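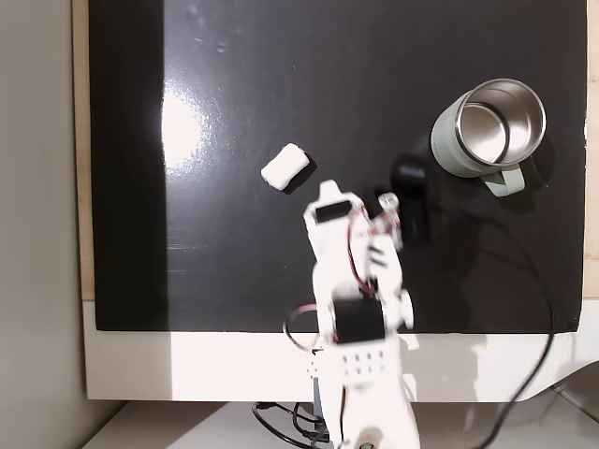
The Clutdale Residents' Center has completed the first stage of its review of shared worktables. Beginning May 16, 2022, the craft room and the Arroyo reading room will follow the same rules for surface care. Glossy boards laid over the light wooden tabletops show streaks and smudges very readily, particularly under bright light, and users are asked to wipe them with a dry, soft cloth at the end of each session. Travel mugs, including those with handles, may remain on the boards provided that they stand well away from work in progress. Open cups without a handle should be kept on the side shelf.

The Center received 194 comments on this subject in April, most of them concerning marks left by drinks and adhesives. A budget of $3,745 has been approved for replacement boards and cloths – the order has been placed with Cetham, and delivery will be made in 2 parts. Small items left on a table overnight will be placed in the tray by the door and held for four weeks. Tables in the Skonow annex are not affected by these rules and will be reviewed separately. Questions may be directed to the front office during regular hours.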